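## 4. Sitting Breaks and Post-Meal Glucose in Older Adults
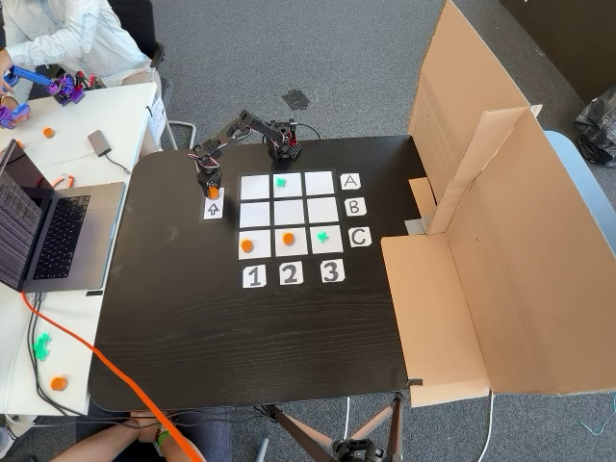 Vol. 30, No. 2

**Figure 4.** Three-by-three board with rows A to C and columns 1 to 3; green crosses at A2 and C3, orange discs at C1 and C2.

### 4.1 Background

Blood glucose rises after a mixed meal and returns toward its fasting level as insulin moves glucose into muscle and other tissue. In older adults the return is often slower. Muscle mass declines with age, and long periods of sitting reduce the demand that the remaining muscle places on circulating glucose. Light activity after eating raises that demand without the strain of a formal exercise session.

Earlier work by Ardeleanu and Manole treated the post-meal walk as a single block. The present section concerns a different schedule, in which the same walking time is divided into short bouts spread over the afternoon. The question is one of timing. Total walking time and meal content were held constant across both schedules.

### 4.2 Procedure

Participants were recruited through the Oprea outpatient clinic and completed both schedules in a crossover design, with the order assigned at random. Each schedule began with the same lunch, prepared at the Ternum site and eaten while seated. Under the block schedule, participants walked for 30 minutes, starting when the meal was finished. Under the divided schedule, they walked in equal bouts separated by seated rest, until the same total had been reached.

Walking speed was self-selected and kept below the level at which conversation became difficult. Between bouts, participants read, talked or played simple table games. Snacks and sweetened drinks were withheld until the last reading. Water was allowed at any time.

Glucose was recorded with an Astemik sensor worn on the upper arm. Readings were exported to the Flarnow database and checked for dropouts before analysis. Gaps shorter than the sampling interval were left unfilled — longer gaps led to exclusion of that afternoon and a repeat visit in March.

### 4.3 Outcome Measures

The primary outcome was the incremental area under the glucose curve, measured from the first bite to the end of the observation period. Secondary outcomes were peak glucose, time to peak and self-rated tiredness. Tiredness was scored on paper at the end of each visit, before participants were shown any of their readings.

Medication use was recorded but not changed. Participants who took insulin at mealtimes were analyzed separately, as dose timing affects the early part of the curve and would otherwise obscure the effect of the walking schedule.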